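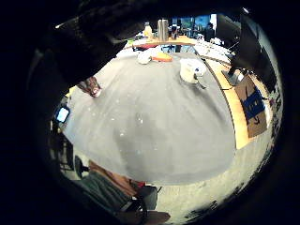 A fingertip on the gray tabletop.

Maricel Soriano has photographed school classes in Tovell for 14 years, and she still prints every order on paper. When I visited her in August, she was preparing for the new season, and the phone rang two times before we could begin.

"Parents ask me for the files only," she said. "I give the files. But I put one print in the envelope also, and this is the thing they keep."

Last year she delivered 1,657 envelopes. The printing is done by Aubert, a small lab that she changed to after the colors from her old one became too warm. "The faces were orange. I sent back a whole school - it was terrible for me, and for them also."

She works with one light and a plain background, and she gives each child the same time, even the ones who refuse to smile. I asked if she tells them jokes. "No, I ask what they had for breakfast. They are thinking about the answer, and then the face is quiet."

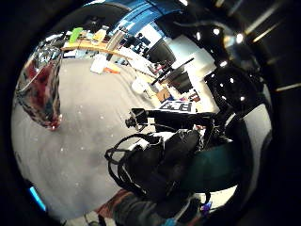 Another photographer in the town told me that paper is a habit of older clients, and that in a few years the schools will not pay for it. Soriano has heard this opinion many times. She answered that the school in Pekora had stopped with prints and then asked for them again the next spring.

Her prices will go up a little this autumn. She does not like to speak about it, but the paper costs more and the envelopes too. The first school on her list is in Natgate, at eight in the morning, and she will drive there the evening before.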